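Mugs, trays and the tea shelf

The kitchen on the Sollard side has had its shelf back since the start of November, and the mugs are being kept on trays again instead of in the cupboard above the sink. The cupboard door still needs a hinge. Wastbridge have been asked for a price and have not sent one yet.

A few notes on the mugs themselves. The dark blue ones with the bare rim are the heaviest we have and they hold their heat well. The rim is pale and speckled, and people have been leaving them in the sink thinking the spots are tea. On most of them the spots are part of the finish. If a mug has been through a hot wash and still has its speckles, put it away. 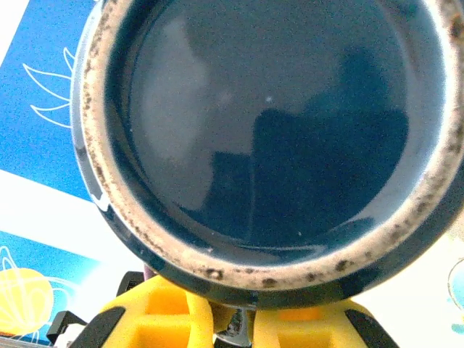 Dark blue mug with the speckled rim.

Stains on the inside are a different matter. A spoonful of bicarbonate of soda and a damp cloth will shift most of them. Please do not use the green scourer on anything glazed. Two of the older Skamamum mugs went dull that way and have gone to the workshop to hold pencils.

The trays have rounded corners and take seven mugs comfortably. You can get more on if you push them together, but then the handles catch and somebody has to lift two to get one. Stand the mugs upright with the handles turned outwards where there is space, and put the tall ones where they will not be knocked by a sleeve.
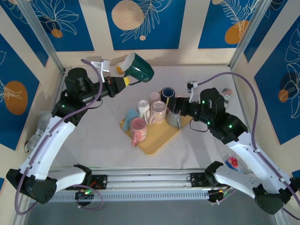
Siwan Humphreys would like the handles all pointing the same way, and says a tray that is going to be carried through a door ought to have nothing sticking out past its edge. She would also keep the pink ones together, as they are the ones visitors pick first and it saves reaching over the rest.

Either way will do as long as the tray sits flat. If you are carrying one along the corridor, ask for the door to be held. The tray goes down on the table first and the mugs come off one at a time, starting with the nearest.

Plastic cups are not part of the set. They tip over very easily when empty and they do not stack with anything else, so they should go on the windowsill or home with whoever brought them. The same goes for lids.

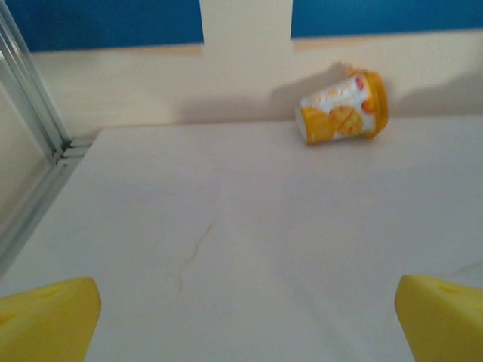
The table needs only a wipe with warm water and a drop of washing-up liquid. Dry it before the tray goes back, particularly underneath, where a ring of water will sit all afternoon. Cloths are in the second drawer. The one marked Hallgrímsson is for the coffee machine and should stay with it.

Mugs brought from home are welcome on the shelf, but put a dot of nail varnish on the base so we know which they are. Brijesh Thakur has a bottle at his desk. Anything without a dot will be treated as shared. 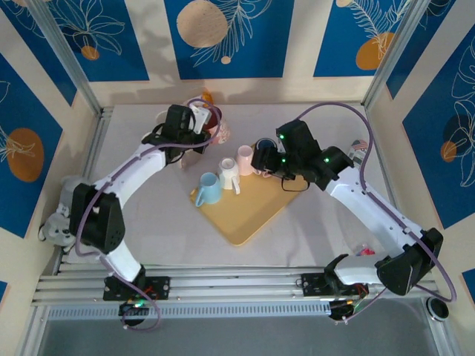 At the end of the day, mugs left out on the table should be washed and put on the tray for the morning. If the tray is full, begin a second one. The spare is behind the bread bin. Chipped mugs go in the box by the back door, wrapped in newspaper, and the box is emptied at the end of the month.

We are still short of teaspoons.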